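How to save a news page before it gets changed or taken down

Print this page | E-mail this to a friend
Reading time: 2 minutes

I started keeping copies of news stories in July, after a piece I'd linked to about the Nemstead council lost two whole paragraphs overnight. No correction, no note, nothing! So I now save anything I might want to quote, and it's dead easy once you're in the habit.

First, copy the full web address into a plain text file, along with the headline and the time you read it.

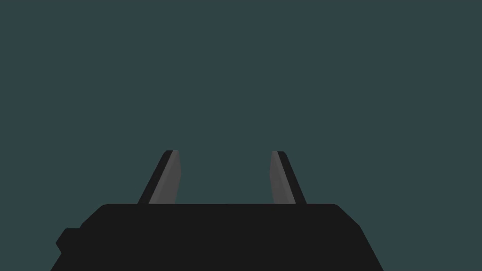

Then trim the address. Everything after the question mark is usually tracking clutter, but open the short version in a new tab before you trust it - on some sites you'll land on the front page instead.

Next, send the address to a public web archive and wait for it to hand you back a permanent link. Paste that under the original.

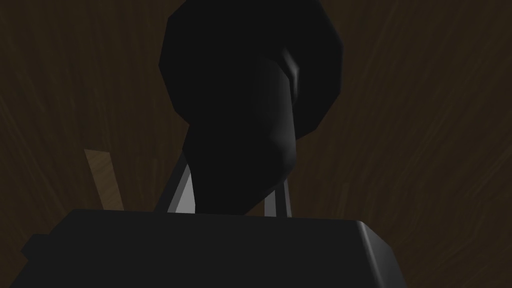

Archives are good with words and hopeless with anything that loads late. Scroll right to the bottom of your saved copy and check the pictures one by one. A plain thing like that big black faceted shape will normally come through fine, but slideshows and live maps often leave a gap, so take a screenshot of those yourself (the whole window, with the address bar showing).

Now for filing. Ju-won Ham put me on to this:

1. One folder per story, named with the date first, like 2019-10-13.
2. Print the page to PDF and put it in the folder with your text file and screenshots.
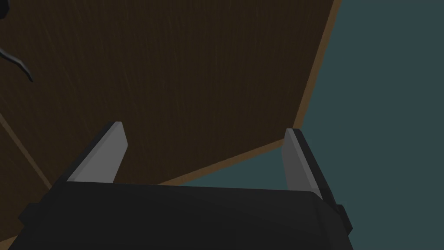
3. Copy the folder to a second drive. I've got 74 of them now and the lot fits on an old memory stick.

What if the story is behind a paywall?
Save your own PDF while you're logged in and keep it for reference. The public archive will probably only catch the opening lines.
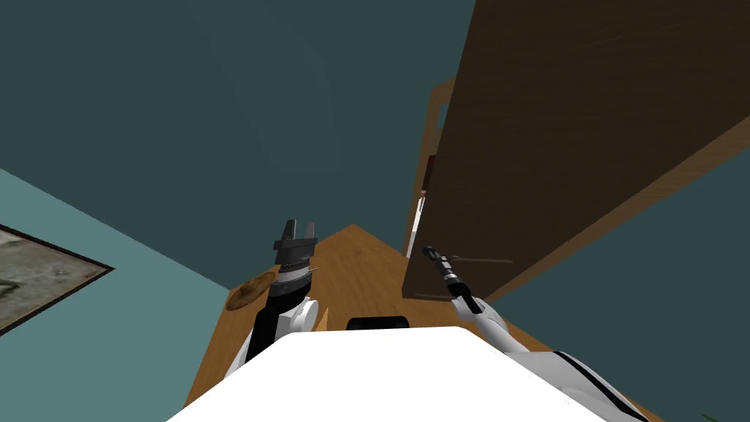 How often should I go back and check a story?
I look after two days, then again at the end of the month. If the wording has moved, save it again as a new copy and leave the old one alone.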